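3.2 Table setting and materials

The setting was kept deliberately plain. A brown checked mat lies on a dark grey tabletop and marks the area in which objects are placed. The principal vessel is a white ceramic bowl with a red pattern inside and a blue rim, and the principal small item is a short black cylinder, referred to below as the cap. Figure 2 gives four views from one occasion.

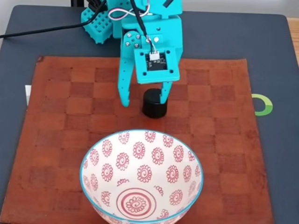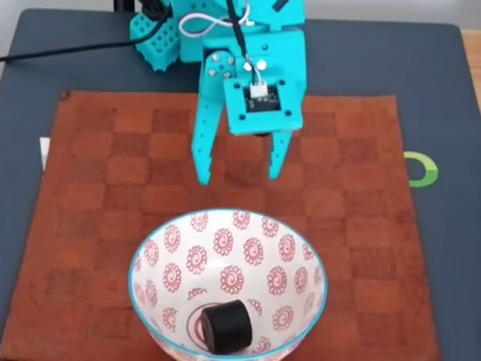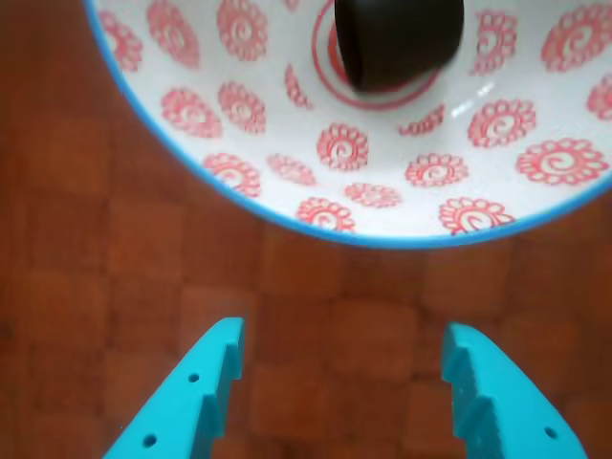
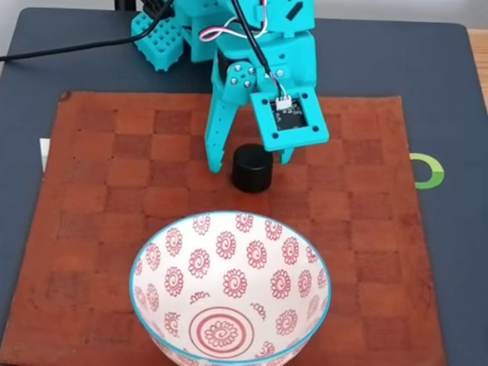

Figure 2. Table setting with the checked mat. First view: cap and bowl. Third view: bowl from directly above, with the blue rim and the spiral flower motifs of the interior. Fourth view: cap upright on the mat.

Surface pattern was treated as a variable in its own right. Earlier work on tableware under mixed lighting (Hämäläinen, Section 5) used plain glazes, which make the inner wall of a bowl hard to separate from its base. A repeated motif gives the wall a texture whose apparent size and shape change with its slope. Motifs close to the rim are stretched when viewed from overhead, and those lower down are compressed. Annotators were told to use this change when marking the boundary between wall and base, and to leave the boundary unmarked where glare covered it.

The mat posed a different problem. Its squares differ only slightly in tone, and wear has reduced the difference further. We considered replacing it with a printed board of the Kondov type, which has sharp corners suited to calibration. The worn surface was kept. Household mats are seldom uniform, and a high-contrast grid would have made placement easier to judge than it is on an ordinary table. Positions were therefore recorded by distance from the nearest mat edge and not by square – a choice that also avoided disputes over squares whose borders had faded.

The cap was chosen for its low profile and dark colour. Small dark items on a brown ground lose their lower outline first, and the base of the cap is often indistinguishable from its shadow. In the Morkusus labelling scheme the base is drawn as a full ellipse even when only part of it can be seen. We followed that rule for the cap but not for the bowl, which was outlined only where visible.

The full set contains 3000 labelled views, divided into 34 groups by placement. Each group was checked by 2 annotators working apart, and disagreements were settled by Aivar Lukoševičius. Most concerned the rim of the bowl. The blue band was taken by one annotator as part of the interior and by the other as part of the outer wall. The final labels treat it as a separate class, in line with the Festow guidelines as revised in May.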